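Swim bags, small things and the new season

Dear swimmers and parents,

I write this part of the newsletter for the second year now, and I thank all who answered my last one. Many of you asked the same question: what must be in the bag when the new course begins at the Barnby pool? I will try to answer it properly, and also give some news about the changing rooms and the prices.

The course for beginners has 2 groups this time, the early one and the late one. Please look at your letter and come with the group that is written there. In spring some families changed the group by themselves, and then one teacher had too many children in the water and the other had almost none. If you need to change, write to the office first. We say yes nearly always, but we have to know it.

About the changing rooms: the new lockers are from Nollus and they work with a code, so you don't need a coin anymore. You choose four numbers, close the door and turn the handle to the left. When you open it again the code is deleted, and for the next visit you choose a new one. My own locker was number 418 and I forgot the code on the first day, so please don't be ashamed to ask at the desk. They have a master key and they are very patient.
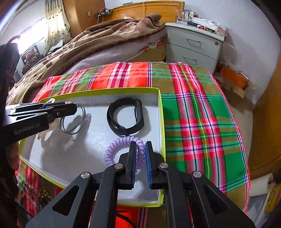
Long hair is the subject I get most letters about. The rule of the pool is simple – hair that touches the shoulders must be tied up and go under a cap. With a cap only, without tying, the hair comes out after the first dive and goes in the filters. What you tie it with is your decision. The spiral coil kind, like the lavender one in the picture, is what my daughter prefers, and she says it pulls less when it comes out of wet hair. A thin elastic band holds tighter under the cap, but in her hair it makes knots, and then we stand a long time in front of the mirror. Please put 3 of them in the bag, whatever kind you buy. They get lost between the shower and the bench every single time.

For the rest of the bag: a towel, a second towel for the hair, goggles that were already tried at home, flip-flops, and something to eat for after. Children are terribly hungry after swimming. I bring bread with cheese and I always bring too little.

The prices stay the same until November. Families who pay for the whole season get the blue card, and with this card the sauna on the upper floor is also free for adults. Lost cards can be replaced at the desk, but it takes a few days, so please write your name on the back.

The next newsletter comes when the course plan for winter is ready. If you have a question before, the office is open every morning and the telephone is on the back of your card.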